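4.2 Putting a shirt on a hanger

I'll admit I picked this chore because I thought it would be the easy one. Folding had already eaten most of our spring, and I told everybody in the group that hangers would be a nice break. A hanger is stiff, it has a shape you can write down, and it doesn't change that shape when you pick it up. So half the problem is solved before you start, right? Well, no. We ran 300 attempts on the hanger task between June and the end of the study, and it ended up being the one I learned the most from (and complained about the most, ask anyone).

The task as we set it up goes like this. The shirt starts on the table. The robot has to get the hanger in through the neck or up from the hem, work both arms of the hanger into the shoulders, and lift the whole thing so that it stays on. We called it a success only if the shirt was still on the hanger after being held up for 13 seconds. That number came out of some early fiddling with the Flover controller, where shirts would look perfectly fine and then slide off one shoulder just as we were reaching for the clipboard.

Most of the shirts were plain knit T-shirts, and knit is a pain. It stretches when you don't want it to, and it bunches up along the hanger arm so that one side has too much cloth and the other has none to spare. A person deals with this without thinking, with a little tug and a shake. Our policy had never been told about the little tug, and the demonstrations we recorded were full of them, each one a bit different from the last!

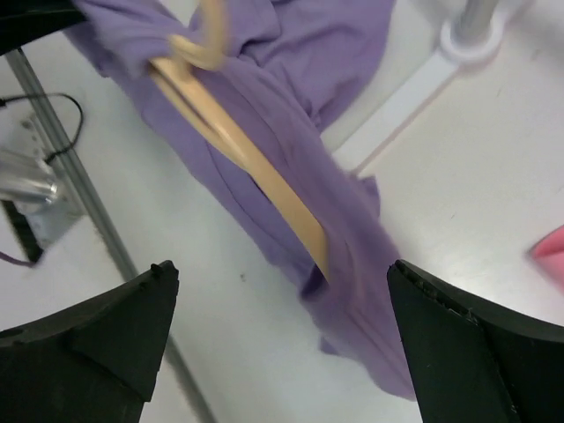

The other thing that bit us over and over was swing. Once cloth is hanging from something it keeps moving after the arm stops, and the policy wants to act on where the hem is right now. By the time the fingers close, the hem has gone somewhere else. We tried the obvious fix, which was to wait. Waiting worked okay, but it made a slow chore even slower, and I'd already had to explain to a visitor from Plattner why a machine needed longer than her eight-year-old. So for the later runs we let the policy decide for itself when to pause. It learned to hang back before a grasp on the hem and to go straight in on the collar, where there's less loose cloth to flap around.

Out of the 300 attempts, 129 met the success rule. I go back and forth on how to feel about that. It's well under half. On the other hand, the version we started with at Zendcombe hardly ever got the second shoulder on at all, and I remember a whole afternoon when we cheered for a shirt that was on backward.

The failures are more interesting than the total, so let me spend a minute on those. The most common one by far was the second shoulder. Getting the first arm of the hanger in uses up slack, and if the shirt is bunched near the hook there isn't enough neck opening left to bring the other side around. Maricica Tănase went through the recordings and noticed that a person usually smooths the cloth down the arm of the hanger before going for the second side. We added 50 demonstrations with that move done slowly and on purpose, and the policy picked it up, though it sometimes smooths a shoulder that's already fine (it's a bit like watching someone fuss over a tablecloth).

Next came dropped grasps. Pinching a single layer of knit is hard when two layers are lying together, and the fingers would either take both or skid off with neither. We swapped fingertip covers twice and I can't say with a straight face that it made a difference. The Jarkmont pads felt grippier in the hand, but we didn't run enough attempts with them to put a number on it.

So can it do the laundry? Not yet, and I wouldn't leave it alone with a full basket. I'd trust it with a collar grasp, and most days with the first shoulder. The second one still needs somebody standing nearby, and in Section 4.3 I'll get into what happened when we gave it shirts with buttons.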